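4.3. Guardar bolsas y guantes desechables en la cesta de encimera

El folleto de Ristari promete «orden permanente en un solo gesto». Conviene rebajar la expectativa: la cesta guarda lo que se le pone dentro, y el plástico fino hace lo que quiere. El procedimiento siguiente, revisado por Tomomi Katayama, es el que mejor nos ha funcionado.

1. Despeje la encimera y deje la cesta al fondo, con unos 11 cm libres delante.
2. Separe las bolsas de los guantes. De lejos se confunden.
3. Apoye cada pieza en la encimera y aplánela con la palma para sacar el aire. No hace falta que quede lisa; tampoco lo conseguirá.
4. Recoja la pieza por el centro y llévela a la cesta sin soltarla sobre el borde.

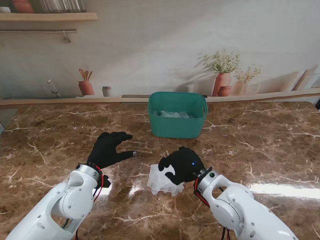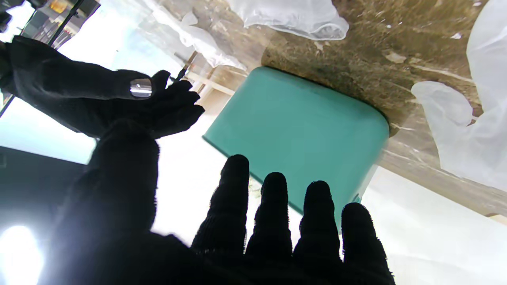
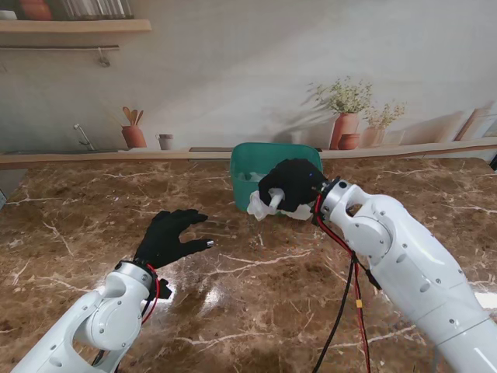
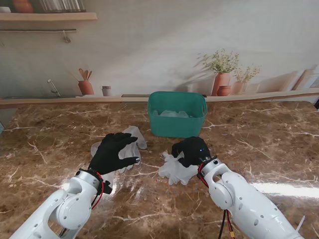

5. Repita hasta que el contenido quede por debajo del borde. El fabricante habla de 60 bolsas; con 8 o 10 menos se sacan mejor de una en una.

Nota: doblar las bolsas en triángulo, como recomienda la guía anterior, ocupa menos sitio — y bastante más tiempo. Kristof Verschueren lo mantuvo durante todo el mes de mayo y volvió a meterlas arrugadas.

Precaución: no guarde guantes usados, aunque parezcan limpios. Una piedra pulida con migas o grasa ensucia el plástico enseguida, así que pase antes un paño.

Precaución: mantenga la cesta lejos de los fogones. La etiqueta «resistente al calor» no indica ninguna temperatura, y no recomendamos averiguarla en casa.

6. Vacíe la cesta de vez en cuando y lávela a mano. Las instrucciones de Wukach admiten el lavavajillas; la nuestra salió con el borde algo torcido. Para el secado, véase el apartado 4.4.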